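How to Refresh an Oiled Wood Table

An oiled table needs a new coat when water stops beading on it. Put a few drops on the top and wait a minute. If they soak in and leave dark spots, let the wood dry overnight and start in the morning.

Clear the table and wash it with warm water and a little dish soap. Wring the cloth out well. Wipe it dry and give it 2 hours.

Sand lightly by hand with 240 grit, always along the grain. Use a flat block on the top and a folded sheet on the edges. Don't use a power sander on veneer. Vacuum the dust, then go over everything with a barely damp cloth.
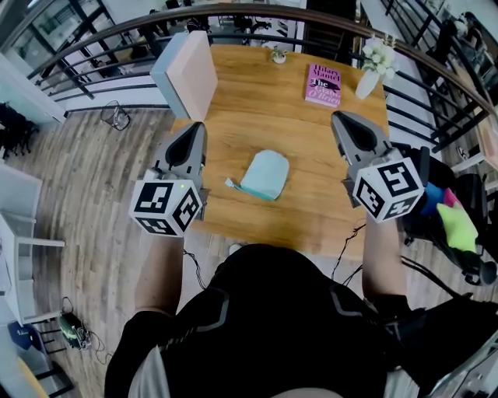 A wood tabletop with a warm orange-brown grain.

Pour a small amount of hard wax oil onto a lint-free pad. We used Gallia Natural, but any clear oil made for furniture will do. Spread it thin, working from one end to the other. Wait 15 minutes and wipe off whatever is still on the surface. Sticky patches later on mean too much oil was left behind.

Leave the table for 12 hours before a second coat. Keep hot dishes and wet glasses off it for 4 days.

Lay used rags flat outdoors to dry, or soak them in water and seal them in a metal can. Oily rags left in a pile can catch fire.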